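Pens to Live in Cups, Disgate Office Decides

11/2/24

The shared office on the second floor of the Delaunay building in Disgate has a new rule, and it concerns pens. As of this week they are to be kept upright in a paper cup, one cup to a table, and returned there by whoever borrowed them.

The rule follows a long decline. Tenants say the supply cupboard was stocked with 30 pens in the spring. When it was opened last month it held two, one of which wrote. The rest were presumed to be in coat pockets across the county, with a strong concentration in Sturby, where several tenants live and where the crossword is taken seriously.

A proper desk organizer was considered. The model favored by the front desk, a five-compartment affair from the Gosska catalog, was turned down on price and also because no two tenants could agree on what the fifth compartment was for. Paper cups, on the other hand, were already in the kitchen — and had been since a birthday party that drew a smaller crowd than planned.

Markers are covered by the rule too, after some debate. One camp wanted them kept apart from the pens, on the grounds that people in a hurry grab the wrong one and sign a lease in something meant for moving boxes. The other camp pointed out that this had happened only once, and that the lease was perfectly legible.

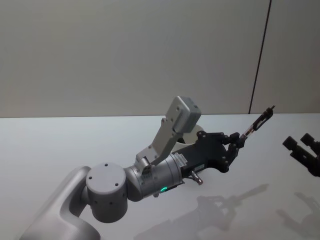
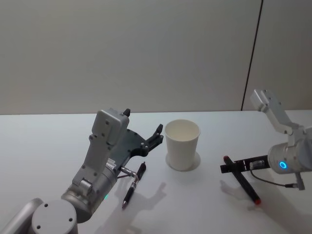
Pen, marker and paper cup, in the second of the two views.

Cups will be replaced when they get soft. Anyone caught drinking from one is asked to own up and fetch another, and pencils remain a matter of personal conscience. The arrangement will be looked at again in December, when the cupboard is next due to be restocked, provided that someone can find a pen to fill out the order form.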